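Subject: Re: [cell-maint] Wrist offset after finger swap, board cell
From: Dymphna Nic Aodha
To: cell-maint list
Date: 4/26/23

Amedeo Pace wrote:
> Fingers replaced on the Gandeck cell last night, same part number as
> the old set. Since then the arm comes down off target over the board.
> I re-ran the tool center routine twice and got two different answers.
> Do I redo the whole fixture calibration, or is there a shorter way?
> Also, can I leave the board in the case while I do it?

Amedeo,

Don't touch the fixture calibration yet. Two different answers from the same routine means something is loose or the reference is bad. A new fixture frame on top of that will only hide it.

Leave the board in the case. Power supply unplugged at the wall, strap on. The socket has to be empty for this, and keep the arm speed at 17 percent or lower the whole time. The contacts in the socket field bend if you look at them wrong, and we have already scrapped one board on this cell.

Order of work:

1. Take the fingers off again and wipe the mounting faces. Ubaldo found a burr on one of the March sets. Refit and torque both sides evenly.

2. Load program 966 and jog to the check pose over the board. Stop 40 mm above the highest part. Look at the wrist view before going lower. You want the memory slots, the expansion slots and the open socket frame all in view, with the fingers coming in from the bottom.

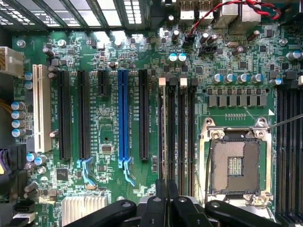
3. Pick your reference marks. Use the mounting screws, not the slot latches. Latches have play in them and an open one shifts the reading. The bare socket frame is no good either while it is open.

4. Run the tool center routine, back off to home, run it again. If the two results agree within 0.2 mm, save and stop there.

5. If they don't agree, check the wrist flange bolts, then the camera bracket. Only after both are tight would I consider the fixture.

Watch any loose fan or switch leads when you jog sideways. Tie them back first.

Manaia has the torque values for the Monero flange. The ones in the binder are for the old wrist.

Post both sets of numbers when you have them.

Dymphna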